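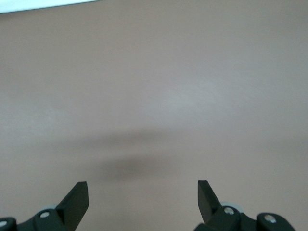 为什么同一锅鱼胶,上午粘得住,下午就粘不住?
胶在水浴里热得太久了,明胶的长链一直在断,到下午剩下的东西更接近汤。

四月,装订间,早上八点四十开工。

Zeneck 的那批旧账册还剩 3 本没处理,今天原计划全部上脊。计划是 Tihomir 写在黑板上的,字很漂亮,可惜胶不识字。

上午配胶:干胶泡冷水过夜,倒掉多余的水,隔水加热到完全化开,过一遍纱布。水浴温度设在五十八度,温控器是 Hoarau 的老型号,旋钮上的刻度只能当作一种文学表达。我另外插了一支玻璃温度计,读数比旋钮高六度。也就是说,过去一整个冬天我们都在煮胶,还互相称赞火候稳定。

第一本:111 页,书脊旧胶用甲基纤维素糊敷软,刮净,贴一层日本纸,再上纱布。很顺。翻开能摊平,合上不夹口。Archie 路过看了一眼,说“还行”,从他嘴里出来相当于颁奖。

第二本:279 页,纸厚,书帖松得像旧袜子。先补了四处折口,重新穿线,用的是十八号麻线,过了蜡。穿到一半发现第七帖和第八帖顺序反了。查前人的修复记录,上面写着“顺序已核对”。没有签名,这位很聪明。拆回去重穿,耽误一个多钟头,其间胶一直坐在水浴里。

下午两点上脊。刷的时候就觉得不对,胶挂不住刷子,拉不出丝,颜色也深了一点。我还是刷了,因为人到了下午两点就愿意相信奇迹。四点揭开一角检查,纱布整片跟着起来,干干净净,连一点犹豫都没有。

Ji-hoon 的意见:别再一次配一整锅。分小罐,用多少热多少,剩下的放冰箱,最多复热两次,第三次直接倒掉。她在上一家工坊就这么做,罐盖上写时间,没写时间的一律当废品。我说我们这里也写时间,她看了一眼冰箱,没有接话。

做了个很不讲究的对比试验,记在这里,省得下个月又有人问:
新化开的胶,纸条搭接,干后撕,纸先破。
水浴五个钟头的胶,同样搭接,纸没破,胶面自己分开,有粉。
昨天剩的、冰箱里复热一次的,纸破,但破得勉强。
每种只做了一条,别拿去写论文。湿度也没记,湿度计的电池被 Maxence 借去装计算器了。

第二本的补救:纱布揭下,残胶用温水棉签慢慢带走,没有动线。夹在吸水纸里压着,明早看书脊潮不潮。要是还潮就再压半天,别像上次那样急着开工,结果书脊弯得像香蕉。

第三本没碰。封面是半皮,皮面已经起红粉,一摸一手。得先加固再谈别的。Yannick 坚持用 Trukosura 的那款固定剂,我担心颜色变深,先在封底内侧角上试一小点,等干透再吵。

采购:干胶还有一袋半。麻线要补。Sterner 报价来了,日本纸起订 200 张,我们一年用不到一半,问问能不能和楼上版画组拼单。他们欠我们一把骨刀,谈判时可以提。

温控器旋钮上贴了胶带,写着“减六度”。贴完发现胶带把刻度盖住了,重贴了一次。

明早要做的:先看第二本书脊,再化胶,只化一小罐。黑板上的计划我改成了“上脊一本”,Tihomir 回来会有意见,让他来刷。

水浴已关,插头已拔。纱布边角料在左手第二个抽屉,别再当抹布用。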